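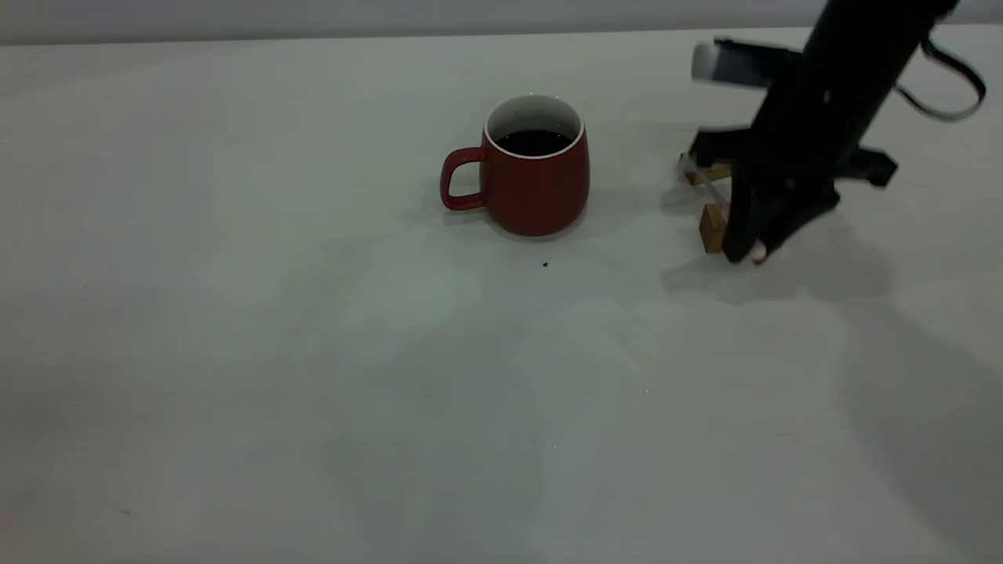 The Cooling Cup: Does It Matter When You Stir?
Final project report, Kitchen Science elective, Plormont College
October 28, 2026

Our group picked this topic after reading a tip on a household site called Oltico. It says a cup of coffee reaches drinking temperature sooner if you stir it once, early, and then leave it alone. The tip gives no numbers. It does have 700 comments, and most of the ones we read agree with it, which made me trust it less.

We wanted to know two things. Does an early stir make a difference you could measure with a cheap thermometer? And if it does, is the difference bigger than what you get from picking a different mug? The second question was mine. The rest of the group thought it was off topic, and I still think it is the better question.

Method

We used a red ceramic mug with a white inside, black coffee, and a white table next to a bare wall. No milk and no sugar. The coffee was the Broltard dark roast the dining hall buys, brewed the same way each time. We did 12 runs, half with an early stir and half with no stir at all, and wrote down the time when the thermometer passed the target we had agreed on.

The table was supposed to be wiped before each run. I doubt it always was. You get specks on a white surface no matter what you do, and I don't believe a crumb changes how fast coffee cools, but our method section originally said "clean surface" and I asked for that to come out.
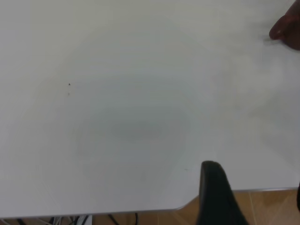
A bigger problem was the fill level. We poured by eye to a little below the rim. A slightly fuller cup holds more heat and takes longer, and our pours were not identical. We should have weighed the coffee. The Mac Suibhne lab handout we were given at the start of term says exactly this, and we skipped that page.

We also argued over where the mug should stand. A cup near a wall may get less moving air than one in the open. We kept it toward the back of the table and tried to put it in the same spot, with no mark to go by. That is a weak control and I would take points off for it.

Results

The stirred cups reached the target sooner on average. The gap was small, and the two sets of times overlapped. Our slowest stirred run was slower than several of the unstirred ones. My partners wanted to write that the tip "works." I would say our data leans that way and can't carry much weight.

We threw out 2 runs, one where the thermometer slipped and one where we forgot to start the timer. Both were stirred runs, so the groups ended up uneven.

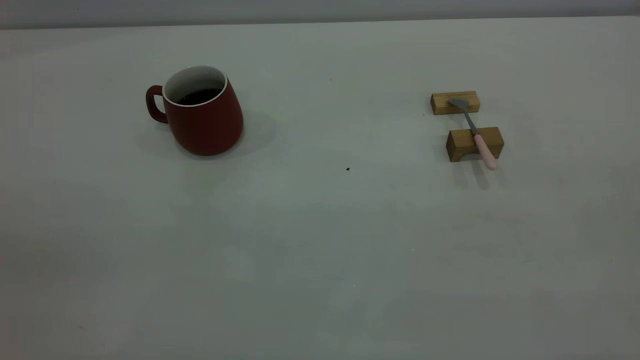 Sources of Error

The spoon. A metal spoon at room temperature takes some heat out of the coffee when it goes in, so part of any effect may come from the spoon and have nothing to do with stirring. We had no runs with a spoon dipped in and held still. Without them I can't separate the two.

Handle side. Someone suggested the handle sheds heat like a fin. It's possible. We never tested it, and it should not have been in our slides.

The mug comparison I wanted never happened. We ran out of time in the lab slot, so everything in this report applies to one mug with rounded sides. A straight, thin cup could behave differently.

If we get to repeat this in December, I want the coffee weighed, a taped outline for the mug, and the spoon control. I'd also like the person reading the thermometer not to know which cup was stirred.

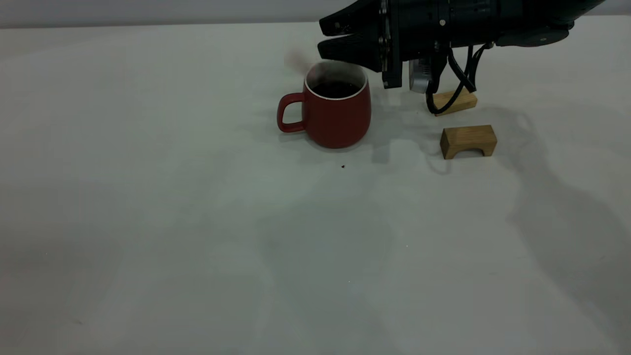

Is it worth stirring black coffee just to cool it down?

Based on our runs, maybe a little, but the difference was smaller than the spread between two cups we treated the same way. Waiting did most of the work in both groups.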